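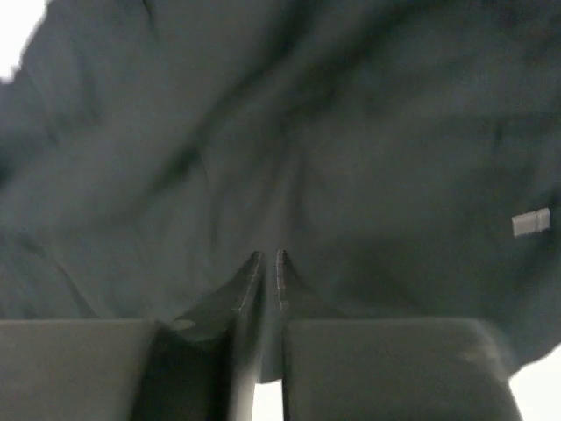 我学中文第四年了，写博客还是很慢，请大家原谅我的句子。最近我一直在整理衣服和布，因为五月来了，厚的东西应该收起来。我住的房子不大，柜子只有一个，所以每年有两次这样的工作，一次在五月，一次在十一月。今年我决定先处理最麻烦的一类，就是我自己叫做“软的大东西”的那些：披肩、薄毯子、宽的外套、不知道做什么用的布。它们没有固定的形状，你从中间抓起来，它就往四面垂下去，皱成一大堆。深青绿色的布尤其让我为难，皱褶里面颜色深一点，鼓起来的地方发灰，我看了很久，分不出来哪里是折痕，哪里只是影子。幸好这种布的边上常常缝着一个白色的小标签，我就先找标签。找到了标签，我就有了一个起点。

这个办法是我的房东 Henryk Sobczak 教我的。他以前在 Flilov 的一家洗衣店工作了28年，叠过的床单比我认识的汉字多得多。（我认识的汉字，按照我的词汇本，最多3000个。）他叠东西的时候不说话，叠完了才解释。他的解释我记在本子上，现在整理一下，写在这里。

**先找标签，再找角。** 标签一般缝在边上，或者缝在领子里面。手指沿着标签旁边的缝线走，走到头就是一个角。我以前是把布扔在床上，然后绕着床走，像找钥匙一样找角。现在我站着不动，让布在手里转。

**不要从中间抓。** 这一条我还没有改过来。我从洗衣篮里拿东西，总是伸手就抓中间，于是布在手里挤成一团，边都藏在下面。Henryk 说，抓了中间也没有关系，放下来，铺平，重新开始，不要在空中跟它打架。“跟它打架”是他的原话，当然他说的是波兰语，我翻译得可能不太准确。

**用手掌，不用指尖。** 铺平的时候，用整个手掌从里面往外面推。指尖会在软的布上留下新的小褶子。我试过以后觉得有道理，特别是针织的和起毛的料子。

**叠三折，不叠四折。** 我的柜子比较浅，四折以后太厚，门关不上。这一条可能只适合我家。

叠好的东西我放进 Sendville 的布箱子里。这种箱子我一共买了5个，是打折的时候买的，灰色，有盖子，盖子的拉链不太顺。我给 Sendville 写过信，他们回答得很客气，让我用蜡烛在拉链上擦一擦。我擦了，现在顺了一点，可是箱子有一股蜡烛的味道，我不讨厌。

还有一个问题我没有解决，就是标签上的字。我有好几件衣服，标签洗了很多次，字已经没有了，只剩下一小块白色的布。这样的衣服应该用多少度的水洗？可不可以熨？我都不知道。我在 Okoro 的论坛上问过，有人回答说，没有字的标签可以剪掉，反正没有用。我不同意，我还要靠它找角呢！而且剪得不好会剪到缝线，我去年这样弄坏了一件衬衫。最后我的做法是：凡是看不到字的，一律用冷水洗，平放晾干，熨斗开最低一档，先在里面试一小块。

关于晾干，我想多写几句。我们这里五月的天气很不稳定，上午有太阳，下午下雨。厚的布如果没有完全干就放进箱子，到了十一月拿出来会有味道。所以我叠之前先把布贴在脸上，感觉凉的话，就再挂一个晚上。我妈妈也是这样做的，我小时候觉得很好笑，现在我自己每天晚上站在走廊里，把毯子贴在脸上。Henryk 有一次上楼看见了，什么也没说，只是点点头。

上个星期我还买了一瓶 Rirnetti 的去毛球喷雾，花了不该花的钱，没有什么效果。毛球还是要用小刀片慢慢刮，刮的时候布要绷紧，不然会刮出洞来。我刮完一条披肩用了一个晚上，听完了两集广播剧，广播剧里的人说话太快，我大概听懂了一半。

现在柜子的上面两层已经空出来了，下面一层还是老样子，里面是窗帘和一些旧桌布，我打算下个周末再弄。窗帘上有挂钩，叠起来会勾住别的东西。如果有读者知道带挂钩的窗帘应该怎么收，请在下面留言，写简单的中文就好，我会一个字一个字地读。

5月7日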